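Rutari Sorting Policy, reviewed by Demetrius Marchetti

Rutari is a training method for small, cheap arms. You record a set of demonstrations by hand, and it learns to group objects by color. I tested the May release with 127 demonstrations, which took most of an afternoon to record.

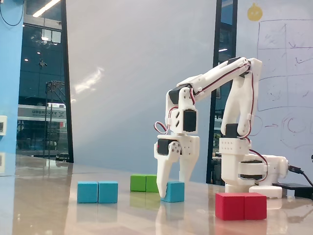

Training is the easy part. The script ran without changes, and the defaults were fine for my first 107 trials. Placement is where I have complaints. The policy is good at picking a color but weak at closing in tight spots. With the cyan cube right in front of the touching green pair, the long curved finger has very little space to work in, and layouts like that gave me most of my failed grasps. Red pairs out by the base plate were less trouble.

I also ran the older Musness method on the same data. It was slower to train and mixed up green and cyan more often – a real problem for a sorting task.

The manual is short and skips calibration. Worth using if you already have an arm set up. Four stars.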